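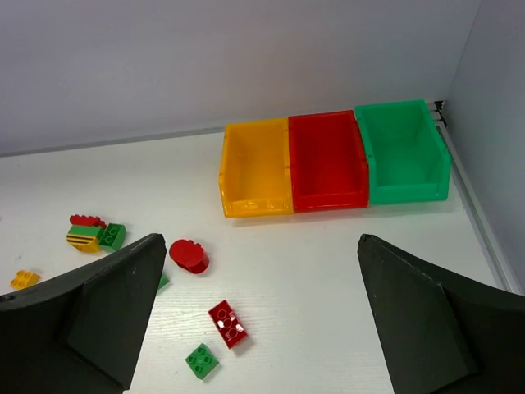
Ticket 548
Subject: Bricks going into the wrong bins after sorting
Opened: November 9, 2019
Area: Play table, back corner
Status: Closed

The sorting table has been giving trouble ever since the large bricks were moved on to it in August. Children are asked to put each brick in the bin of its own colour at tidy-up time, and by the end of the morning the colours are mixed again. The bins stand side by side against the back wall, yellow on the left, red in the middle and green on the right, all three with a low, sloping front so that small hands can reach in. They are the Poltura open-fronted ones and the bricks are the Mollatum large set. The table is the white one with the rail along the side wall.

What we see: red bricks in the yellow bin, and sometimes the other way round. Green is nearly always right. It happens with both the morning and the afternoon group. It does not happen when an adult sits at the table, but we can't spare one every session.

What we have tried so far:

Moved the bins apart. Left a hand's width between each. Fewer mistakes, but the bins slid about when the children leaned on them and by the second day they were back together. Put them back as before.

Swapped red and yellow. No change. The older ones were annoyed by it.

Put a paper label on the front lip of each bin. The labels were peeled off within a session. Tried again with tape over the top, same result. Please don't suggest labels again.

Tipped out all the bricks and started clean. Fine for one morning.

Request: is there a way of fixing the bins to the table so they can stand apart? We don't want to drill into the top.

Update 1, from the equipment desk

Drilling won't be needed. The Drilla strip is sold for this sort of bin and is held down with sticky pads. It comes in a 42 cm length, which is too short to take all three with gaps, so you would want two laid end to end. Part number ends in 176. Wipe the table with a damp cloth and let it dry fully before sticking anything down, and leave it overnight before the bins go on.

Before ordering, could you check whether the mix-ups are with single bricks or with bricks that are still joined together? The tidy-up rule on your wall only mentions single ones.

Update 2, from the room

Checked over four sessions. It is the joined ones. Loose bricks go in the right place nearly every time. The trouble comes when somebody has built something and it goes into a bin whole. A typical one is a long yellow brick at the bottom with a square red one and a green one side by side on top of it, and there is no right bin for that.
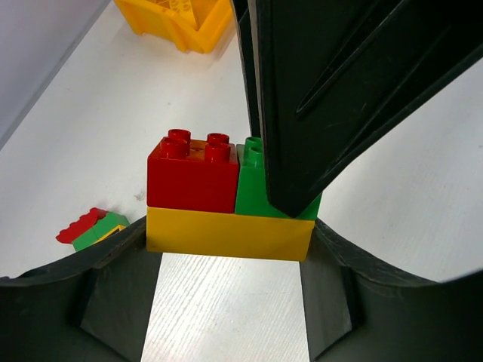
Sikder replied that the same thing had come up in the other room, and that the strip would not have cured it. Over there they brought tidy-up forward by five minutes and made taking the models apart a job of its own, done before any bin was touched. The youngest found the long bricks hard to pull off and were shown to hold the bottom one flat on the table and rock the top one loose. Models that a child wanted to keep went on the windowsill until home time.

Update 3, from the room

Did as above for two weeks. Changed the wall notice to say "Take apart, then put away". The first couple of days were slow. After that the bins were right at the end of 17 sessions out of 20, and the other three were all wet-play days when everybody was in a rush.

Strips not ordered. Bins left where they were, touching. If the sliding becomes a nuisance we will open a separate ticket for it.

Closed by the room. Old tidy-up notice can be recycled.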